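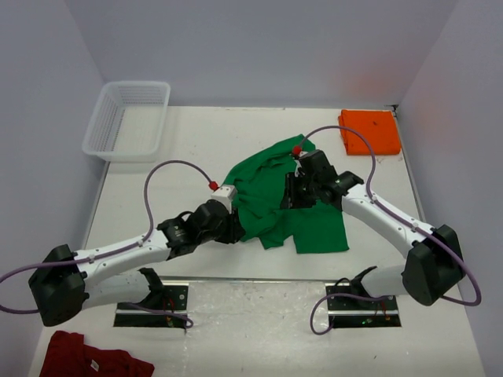

Does folding laundry save time?

It depends on which minutes you count. Folding costs time on laundry day and may give some back on the mornings when you get dressed, and the exchange is a poor one for many households.

Chapter 7
Folding and Its Promises

Few household jobs come with as much advice as folding a T-shirt. The advice is given with great confidence and very little evidence. A shirt folded in thirds is said to last longer. A shirt stood on its edge is said to be easier to find. A shirt rolled up is said to take less room than the same shirt laid flat, though the cotton in it has stayed the same. Students taking this course have usually heard all three claims before they arrive, often from a parent, and tend to defend them warmly when asked for proof.

We will take the claims one at a time. Some of them hold up. The chapter asks you to be suspicious of each until you have tried it on your own clothes, with a clock, on a flat surface.

7.1 The trouble with a crumpled shirt

A sheet of paper has a front, a back and four corners, and it keeps them. A T-shirt that has been dropped in a heap keeps its corners too, but you can't see them. The hem may be inside a sleeve. The collar may be under everything else. Before anyone can fold the shirt, someone has to find two points on it that are useful to hold, and this is the part that most folding guides leave out. Their first drawing shows the shirt already flat, face down, sleeves out to the sides. By then the hardest part of the job is over.

Watch a person work through a basket and you will see a search going on. The hands go in, lift, let a flap drop, and move along the edge until a seam turns up. Shoulder seams and side seams are thicker than the cloth beside them and can be felt. Cheap shirts made as a tube have no side seams, and they are slower to sort out for that reason. If you own one of each, try both with your eyes shut.

Žydrūnas Petrauskas taught the laundry unit on which this chapter is based, and he had his students log their folding for one March. They recorded 236 T-shirts. In his notes the students were asked to mark the moment when the shirt first lay flat and the moment when it was done. For 56 of the shirts, getting to flat took longer than all of the folding that followed. Those shirts had nearly all come from the bottom of the basket or had been pulled from the dryer inside out.

We would not lean too hard on these numbers. The students timed themselves, they knew what their teacher suspected, and a person holding a phone in one hand folds badly. Still, the log is more than most writers on the subject offer.

7.2 What the fold is for

Jaanus Mockus, who wrote the first edition of this chapter, held that a fold has one purpose, to make a soft thing fit a hard space. If he was right, a fold can't be judged apart from the drawer. The edge-up fold works well in a deep drawer that is nearly full. In a half-empty one the shirts lean, slump and open, and after a few days you have a heap again — a heap that took twenty minutes to make.

Sellers of folding boards rarely mention drawers. The Skalton board, a hinged plastic sheet once sold to home economics classes, came with a card promising "shop results every time." It does make rectangles of equal size. It also has to be laid out, loaded and put away, and the shirt must be smooth before it goes on. The board does nothing for the search described in 7.1.

Wrinkles are a better argument. A shirt left crushed under other shirts will crease, and a shirt folded along two or three clean lines will crease only there. Whether you care is another matter. Under a sweater, or at the gym, the difference doesn't show.

7.3 Before you read on

You will need 24 T-shirts, borrowed if necessary, a clear table and a partner with a timer. Drop the shirts in a basket and leave them for an hour. Then fold half by whatever method you use at home and half by the thirds method given in 7.4. Shake each shirt once before you start on it. Have your partner write down two times per shirt, as the March group did.

Put all of them in the same drawer and use them for a week. On the last day, open the drawer and write down how many are still folded. Bring that figure to class, and bring it even if it is embarrassing.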